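4.2 Household purchases and municipal borrowing

Nygård issued two bonds in the period studied, both maturing after 10 years or more. We matched the issue dates to spending diaries kept by 400 households and coded 749 purchases of durable goods by hand. Furniture was the largest group, and storage furniture (Figure 2) was coded apart from seating and beds.

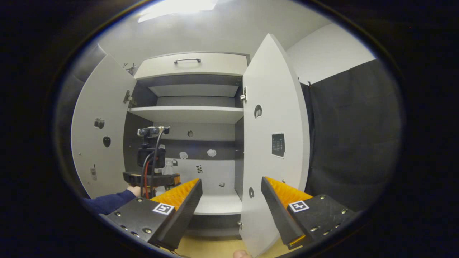

Figure 2. A white storage cabinet with both doors open and a drawer above.

Spending on durables fell in the January after the first issue – the month in which the local property tax was raised to cover interest. The second issue had no such effect. Ketilsson and El Ouafi report a similar pattern for Bullen, but their sample leaves out renters. We keep renters in all estimates and report them separately in Section 4.3, where the tax reaches them only through higher rents.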